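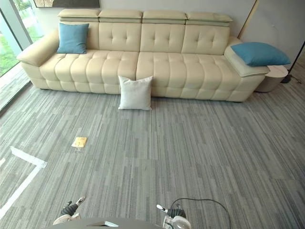 The throw cushion (scatter cushion, if you grew up in my mum's house) is a small, soft, filled square that lives on a sofa and does very little work for the space it takes up. I've written up plenty of furniture for this wiki and I still think cushions are the most fun, mostly for the colour! A cream leather sofa is the classic case, all pale ribs and button tufting, and a pair of teal-blue squares wakes it right up. White ones are softer on the eye, though they do tend to end up on the floor, leaning against the front of the seat.

Construction

A cushion is two parts, the cover and the insert. The cover closes with a zip, buttons or an envelope flap. Inserts are feather, foam or polyester fibre, and my favourite is still feather, even with the odd quill poking through (you get used to it). Nimal Begum, who edits the upholstery pages, swears by fibre and we've agreed to leave it there. The pinched, pointy corners you see on a full cushion come from sewing a plain square and stuffing it well. Makers who don't like the look taper the corners a little before stitching.

Arranging

There are two camps. One stands a cushion upright in each corner, against the arm. The other lays them wherever they land, flat on a wide armrest included, and that's me most evenings. Sreekumar Alva's old Gomon catalogue suggests 3 to a sofa, which I reckon is plenty on smooth leather, where they slide about anyway.

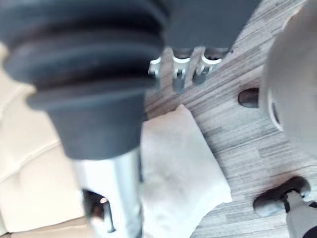
Can you wash a throw cushion whole?

Check the care label first. Many fibre-filled ones can go through a gentle cycle in one piece, but a foam insert should come out so you can wash the cover by itself.

See also: bolster, footstool, slipcover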